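Werulard Guesthouse Linen and Water Reduction Program
Progress report to the Sokano Fund, second reporting period (to the end of August)
Prepared by Kulap Wiriya, program coordinator

1. Status

The program is on schedule in four of its five work areas. Metering is complete. Laundry consolidation is behind plan for the reasons given in section 3. Spending remains within the approved budget lines and no transfer between lines is requested.

2. Rooms and linen standard

All 17 participating guesthouses have adopted the common linen standard. It fixes sheet dimensions, fabric weight and the maximum number of pieces per bed. Decorative runners and second top sheets have been withdrawn. Stays of up to three nights are now serviced without a sheet change unless the guest asks for one. Stock held across the group stands at 904 sheets, all marked with the month of first use so that service life can be calculated at replacement.
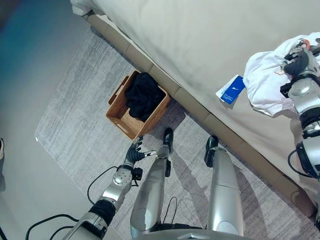 Figure 1. Bed with cream-white sheet and gray area rug.

Rugs and bed bases are outside the scope of the grant. Two owners asked whether rug cleaning could be charged to the program, and both were told that it could not.

3. Laundry consolidation

The Meesuk laundry was due to take over washing for the whole group in this period. It currently serves 11 guesthouses. The second washer-extractor was delivered with the wrong drain fitting, and the replacement part took five weeks to arrive. The remaining six guesthouses continue to wash on site, on the old cycle settings.

Metered water use at Meesuk fell by nearly 2,000 liters per week after the second rinse was removed from the standard cycle. Rinse water is tested for residual alkalinity at the start of each shift. Two readings exceeded the limit, both following a detergent change, and the dosing pump was recalibrated. 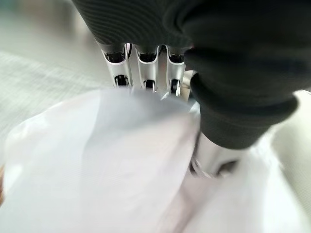

Figure 2. White translucent material.

4. Textile losses

Withdrawn pieces are now recorded by cause: tear, stain, thinning or loss. Thinning along the fold line is the most frequent entry. A trial lot of 300 pillowcases in a heavier weave has been ordered from Gandel and will be tracked separately through the next period.
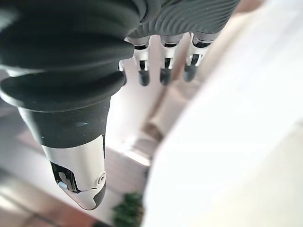 5. Work planned for the next period

Connect the remaining six guesthouses to the Meesuk collection route.
Repeat the water meter readings at all sites over a full four-week cycle.
Issue the revised folding instruction to housekeeping staff.
Submit the interim financial statement with the next report.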